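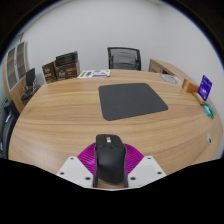

Attic and crawl space check, October edition

1. Hatch ladder. Hinges tight, feet level. PASS, though it groans like an uncle getting off a couch.

2. Attic light. Bulb works, cord within reach. FAIL. The cord is now 2 inches long and I am five foot three.

3. Wasp nest by the chimney. Empty, gray, size of a cantaloupe. Left in place until the first hard frost. I have been wrong about "empty" before. 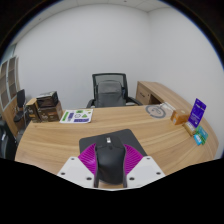 Sang-wook Yang writes that the nest should come down now, in a trash bag, after dark, and that he did his own in a ski mask and oven mitts. Noted. I own one oven mitt.

4. Gable vent screen. Torn at the lower corner. PASS AFTER REPAIR. Stapled new mesh over it and also, briefly, my sleeve.

5. Crawl space door. Latch holds. Checked for camel crickets before entering. FAIL, in the sense that there were camel crickets. They jump toward you. I withdrew to review the paperwork. 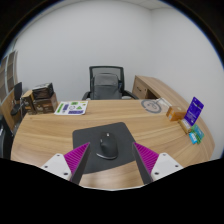 Are camel crickets dangerous?
They don't bite people or carry venom. The injury comes from the floor joist you stand up into.

6. Sticky traps. Three set along the north wall, well away from the cat.

7. Dehumidifier, the old Bostura. Bucket emptied, filter rinsed, cord off the dirt. PASS. Crickets like it damp, so it stays on until the

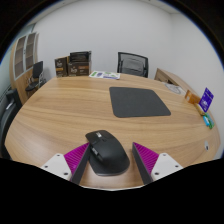 ground freezes, whatever the electric bill has to say.

8. Knee pads. Missing. Recheck Saturday, with hat.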